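Fan Conventions Should Publish Their Floor Numbers

Ticket pages for small fan conventions list guests, panels and photo prices. They almost never list room capacity. I have attended events of this type for several years, and I now consider the missing number the main defect in how they are sold.

The Camacho weekend in Neltside last February is a useful case. It was a one-subject event for people who like a canceled cooking show, held in a hotel ballroom split by a folding wall. The organizers sold 1,000 passes. The larger half of the ballroom was rated for far fewer, and the headline panel ran once. Anyone who stayed at the merchandise tables until the hour changed did not get in. I stood in the corridor for 43 minutes and heard applause through the wall.

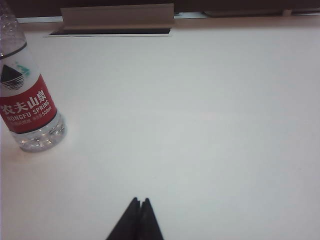

Bottled water with a mountain logo on the label.

The usual defense is that overselling is standard, and that pass holders spread themselves across the program. This holds at a large event with many parallel tracks. It does not hold at an event with one stage and one reason to attend. The demand curve has a single peak, and the organizer knows the hour at which it will occur.

Fevstead handles the problem better. Its comedy and trivia festival assigns each pass a color, and each color has guaranteed entry to one headline session. The system is dull and involves a printed grid. It also means that a person who paid $40 can tell, before leaving home, which session that money covers. The remaining seats go to a standby line that opens 20 minutes early.
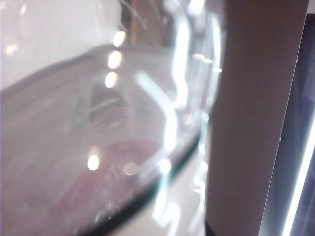
Clear glass with a dark green rim, close up.

I would go further and ask for 4 figures on every ticket page: passes sold to date, seats in the largest room, number of headline sessions, and the length of each. A buyer can do the division. Sonutis, the ticketing service used by many of these events, already has fields for venue and session data, and most organizers leave them blank. The service could make them required.
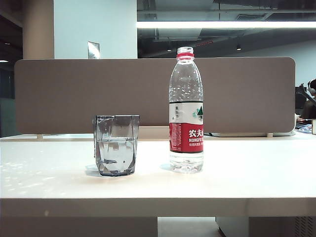
Food and drink need the same treatment. Neltside charged hotel prices at the bar, and the ticket page did not say whether outside drinks were allowed, so people guessed. A policy can be written in one line. State whether a clear plastic water bottle may be carried in, and whether there is a place to get a plain glass of water without buying anything. Attendees in a long line will ask the door staff both questions all day.

Some organizers will object that published numbers reduce sales. They may, for the events that are oversold. I will buy a pass for Camacho again when the page tells me how many chairs are in the room.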